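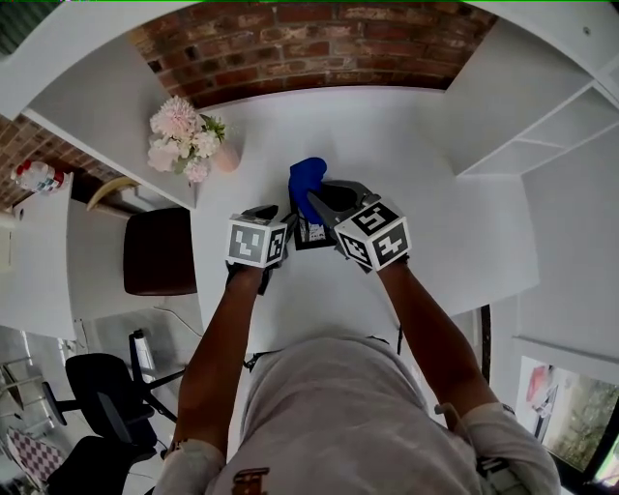 Questions I get about my desk corner

Why white for everything?
Because the wall is doing enough! Once you have red brick behind you, anything with a pattern starts a fight. A white desk and white shelves calm it all down, and I can see the dust before guests do.

Do you really clear the desk every day?
Most days, yes. It takes me 10 minutes with a soft cloth and a bit of music. Whatever is lying around gets picked up, wiped and sent back to where it lives (or to the drawer of shame, which I empty in February).

How do you decide what goes on the shelf?
I start with one tall thing and one flat thing. My tall one is the pink ribbed vase with the fake greenery, and the flat one is a black picture frame. Then I stop for a day and look at it before adding anything else – that's the hard part for me.
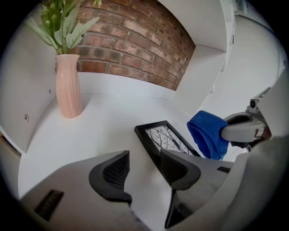
I used to squeeze 19 little things up there and it looked like a yard sale. Now if something new comes in, something old moves to the bedroom.

Fake plants, really?
Really! I killed 2 ferns in one winter. Fake leaves need dusting, so I take mine to the sink and give them a quick rinse.

Where did the vase come from?
Tuvley, a little home store near my sister's place. My friend Madalena Sequeira wanted the same one and they'd sold out, so call first.

Can I ask about my own shelf?
Please do, leave a comment and I'll get to it – I'm slow but I read them all.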